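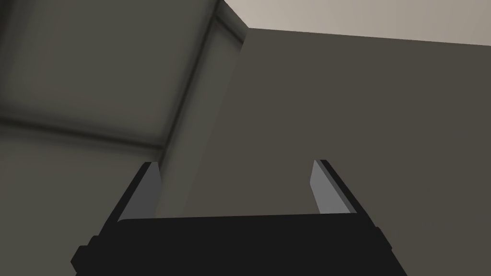 Air drying is a waste of floor space for a shop that size, and they should sell the sheds and buy a second kiln, a reader wrote in after we announced the visit to Bustos. The comment went on to say that any furniture maker still stacking green oak outdoors in December is paying interest on lumber that could be sold. We took the question with us, and the yard is where the tour began.

Bustos is a furniture and casework shop on the north side of Farnberg, in the former bottling hall of a brewery. The brewery still owns the building and is the shop's largest customer. Most of what leaves the loading door is taproom furniture: tables, bar fronts, benches, tap panels, and shelving. The rest is private work, mainly dining tables and built-in cabinets. The open day is held on a Wednesday, during normal production, and visitors are taken through in small groups starting at 9 in the morning. Hearing protection is handed out at the door. Closed shoes are required, and people in sandals were turned away.

The yard

Lumber arrives from two sawmills, both within a short drive. White oak and ash make up most of it, with some black walnut and hard maple. Boards come in green, at full sawn thickness, with the ends already sealed in wax emulsion. They are stacked under open-sided sheds on concrete piers, with dry stickers set directly above one another from the bottom of the stack to the top. The stickers are milled from offcuts in the shop. Any sticker that is out of line gets moved before the next course goes on, and we watched this being done with a straight piece of steel angle held against the side of the stack.

The answer to the reader's comment was given in terms of defects. The shop ran oak straight from the saw into the kiln in its first years and lost a large share of the thick stock to surface checks and honeycomb. Honeycomb was the expensive one. It does not show until a board is cut or planed, so the labor was already in the part when it was scrapped. Air drying takes the oak down slowly through the range in which it is most easily damaged. The kiln then finishes the job. Ash and maple are treated differently and spend much less time outside, maple in particular, which will stain gray if it is left in a humid shed.

Our own view is that the reader has a point about ash. There was a good deal of it in the sheds that already looked dry enough to go in, and the guide agreed that the kiln schedule was behind. A second kiln has been priced. The obstacle is the electrical service to the building, which would have to be upgraded, and that decision belongs to the brewery.

The kiln

The kiln is a Kedon dehumidification unit installed in an insulated chamber that the shop built itself. It holds one mixed-length charge at a time. Fans are mounted above a false ceiling and push air down through the load from one side, with the direction reversed on a timer. Canvas baffles hang from the ceiling to keep air from going over the top of the stack. Sample boards are pulled through a small access door and weighed on a bench scale, and the weights are written on a sheet clipped to the wall. Probes are also in use, but the sample boards decide when the charge moves to the next step.

Conditioning at the end of the run is done by misting. The shop cuts prong tests from the sample boards and lays them on the bench overnight before reading them. Several of these were passed around. The ones from an unconditioned charge had pinched in visibly at the tips, and a board in that state will close on a saw blade when it is ripped. The comparison was useful and could have been given more time.

Kiln-dried stock goes into a conditioned room next to the machine floor, where it stays until it is assigned to a job. We would have liked to see a humidity log for this room. There is a dial hygrometer by the door and nothing else.

Rough milling

The machine floor is laid out in a loop. Boards enter at the crosscut saw, go to the jointer and planer, then to the ripsaw, and come back to a set of carts beside the conditioned room. Parts are milled oversize, stood on edge on the carts for several days, and milled again to final thickness. The second milling removes whatever movement has shown up in between. On table parts this is always done. On shelving it is sometimes skipped when the schedule is tight.

The planer has a segmented cutterhead with carbide inserts. The older straight-knife machine has been kept for softwood. Dust collection runs from a central cyclone outside the wall, with steel duct and blast gates at each machine. The gates are opened by hand. At the time of our group too many were open at once, and suction at the jointer was weak enough that chips were building up under the outfeed table. It was corrected when someone noticed.

Glue-up and flattening

Tabletops are glued on a rack of pipe clamps that tilts to vertical. Edges come straight from the jointer, with no sanding in between. The adhesive is a yellow PVA for interior work and an epoxy for tops that will sit near an exterior door. Boards are arranged for appearance first, and growth ring orientation is treated as secondary. The shop's position is that a properly dried top fastened with slotted hardware will stay flat enough either way. We saw no reason to dispute it, though the widest tops in the building also had steel C-channel let into the underside, so the claim is not being tested very hard.

Wide slabs that will not fit through the planer are flattened on a gantry router. The bed is torsion box construction, shimmed and checked against a long straightedge at the start of each job. A slab is wedged at the corners so that it does not rock, held with side clamps, and surfaced on one face before being turned over. The pass marks left by the cutter are taken out with a wide-belt sander where the slab fits, and by hand where it does not.

Joinery

Benches and table bases are built with loose tenons. Mortises are cut on a slot mortiser with a dedicated fixture for each leg pattern. The fixtures hang on a wall in the order in which they are used, each with a cutting depth written on it in marker. Tenon stock is made in long strips from offcuts, rounded over at the router table, and kept in a closed bin with desiccant so that it goes into the mortise slightly under size and swells with the glue. Assembled joints that had been sawn in half were laid out for inspection. Glue coverage was good on all of them. One showed a gap at the bottom of the mortise that seemed deeper than it needed to be.

Bar fronts are frame and panel. Solid panels are finished before assembly so that no bare edge appears when they shrink in winter, and they float on small rubber spacers in the groove.

Finishing

Finishing was the weakest part of the tour for practical reasons: the spray room was in use and visitors could only look through the window in the door. Taproom tables receive a two-part conversion varnish called Fistance, sprayed over a vinyl sealer. Sanding goes up through the grits by random orbit machine, with a light hand sanding along the grain at the end. Scuffing between coats is done with 400 paper. Edges are eased before the first coat so that the film does not thin out over a sharp corner.

Private customers are usually steered toward a hardwax oil. It gives less protection against standing water and is much easier to repair at home. A rack of test panels showed both finishes after exposure to beer, coffee, hot mugs, and sanitizer solution. The sanitizer had done the most damage by a wide margin, particularly to the oil. Taproom staff are now asked to dilute it according to the label, which they had not been doing.

Returns and repairs

The last stop was a bay where furniture from the taproom comes back for service. The most common fault is a loose bench stretcher. The second is a table foot that has been dragged over concrete until the leveling glide has pulled out. The glides have been changed to a type with a threaded insert and a wider flange. Tables come back on a four-year rotation for sanding and recoating, and the date of each recoat is stamped on the underside of the apron.

Practical notes

The tour takes a little over 2 hours. Parking is in the brewery lot, and the workshop entrance is at the back, past the grain silo. The floor is level throughout except for the yard, which is gravel and was muddy near the sheds. Photography is allowed everywhere except at the spray room door. Offcuts are sold by the crate at the end, mostly ash and oak, with the walnut gone by the time our group got there. The next open day will be posted on the board inside the taproom, and places are assigned by sign-up sheet at the bar.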